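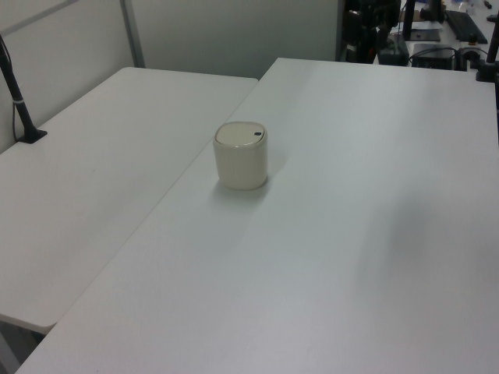
A member asked at the outset whether the lid task should count as solved, given that the policy now opens the small bin in most attempts from the fixed start position. The chair noted that this was item 2 and took it first.

Purkum project, manipulation group
Minutes of the monthly meeting, February
Present: six from the group, two from Temside. Apologies: one.

1. Minutes of the January meeting
Agreed with one correction. The replay code is kept on the Vurkeo server, and the old copy should not be used.

2. Lid task, results so far
Two training sets were compared. Set A had 100 demonstrations, all with the bin in one place. Set B had 60, with the bin moved and turned between demonstrations. Each policy was given the same number of attempts at fixed and shifted positions.

From the fixed position the two were close. From shifted positions the policy trained on set B opened the lid in 55 per cent of attempts, and the one trained on set A in 9 per cent. Most of the set A failures were the same: the arm went to where the bin used to be and closed on air.

In answer to the opening question, the meeting did not think the task could be called solved. The member who asked said the fixed-position figure was still worth reporting, as earlier work used it. Agreed to report both, with the shifted figure first.

Temside asked if the pale bin on a white table was making things harder for the vision model. Not known. The dark mark on the lid is small, and the crops fed to the model may lose it. One run with larger crops to be tried before anything is changed on the table.

3. Scoring
Two people scored the same videos and disagreed on nearly all the half-open lids. After some discussion it was agreed that a lid counts as open only if it stays up once the arm has moved back. Partial opens go in a separate column. The February videos will be scored again on this basis, so the figures under item 2 may move.

4. Resets
Placing the bin by hand takes longer than the attempt itself. A printed list of positions, drawn at random beforehand, will be used from now on - the operator should not choose. Tape marks were suggested and turned down, as the model could learn them.

5. Catacutan comparison
The Catacutan baseline has been installed but does not yet run at our control rate. Carried over to March.

6. Actions
Rescore February videos: both scorers.
Larger crop run on set B: training subgroup.
Position list: Temside.
Draft of results section, lid task only: chair.

7. Any other business
The booking sheet for the long table is full on most afternoons. Morning slots are free from 8.30.

Next meeting in March, same room, 2 pm.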